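**Maple board on a perforated top, cupping or not?**

**fhajji**
I have a big rectangular maple board that lives on my blue perforated bench. It's a loose work surface. I use it for laying out small parts and for anything I don't want dropping into the holes. After the winter I started wondering if it was still flat. In February a straightedge across the grain showed a sliver of light in the middle, and I've been going back and forth on what to do with it.

The finish is Dobre oil, two coats, top face only. I know, I should have done both faces.

Options as I see them:

- oil the underside and wait
- flip it every few weeks
- put battens under it and give up on it sitting flush with the bench

**plank_steve**
You answered it yourself. One face sealed and one face bare is how boards cup. Oil the bottom. Do the end grain too, and put more on there than you think it needs.

**dekham_user**
Which top do you have? I have the Dekham one with 38 mm between holes and the perforations do let some air get to the underside. A solid bench would be worse for you.

**fhajji**
Not a Dekham, it's an older Jelteo top that came in two pieces. The join is tight and I don't feel it through the board.

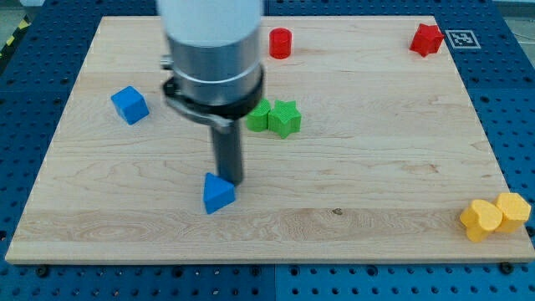 **Abdelkrim Salem**
Wavy figure in maple moves differently from the straight parts, so don't trust one reading. Check with the straightedge in at least four places, and on both diagonals. If the gap is only in one area, it may have been there when the board was made.

**fhajji**
Fair. I only checked across the center. Will do the diagonals.

**plank_steve**
I don't agree that figure matters much at that size. I've had plain maple cup worse than curly. Moisture on one side is the cause nine times out of ten. Oil it and check again in a month.

**Abdelkrim Salem**
I didn't say it was the cause. I said measure before you treat it. If she oils the underside today and the gap is gone in a month, she won't know if it was the oil or the season.

**plank_steve**
Does she need to know? She wants a flat board.

**marrow**
Are you using it for anything where a sliver of light matters? I've got one on my bench that rocks if you lean on a corner and I've glued up boxes on it for years. Put a folded card under the corner.

**fhajji**
Sometimes. Small blocks are fine on it. I do notice with tall narrow pieces when I'm trying to line them up square. No rocking so far.

**dekham_user**
Battens would bother me. You lose the height, and the board will still move between them. If you go that way, don't glue them. Screws in slotted holes, so the wood can slide.

Also, whoever told you Dobre needs two coats was being stingy. I'd go to four on a work surface and cut it back with 80 grit first if there is any old finish on there.

**marrow**
80 is way too rough for maple that's already smooth. You'll be sanding out scratches for a week. Start at 180.

**dekham_user**
OK, 80 only if the old finish is thick. I was thinking of the varnish they used on the Pevska boards.

**fhajji**
No varnish on mine. Update after doing what Abdelkrim said: the gap shows across the middle and on one diagonal. The other diagonal is clean, and so are both ends. So I think there's a slight twist in there along with the cup, if it's a cup at all.

**Abdelkrim Salem**
A twist that small I would leave alone. Oil the underside if you like, it won't hurt. Stand the board on its long edge overnight after each coat so both faces get air, and write the date on the bottom in pencil before you start.

**plank_steve**
So, oil the bottom.

**fhajji**
Oiling the bottom. Pencil says 25 May 2022. I'll post the straightedge readings once the last coat has cured.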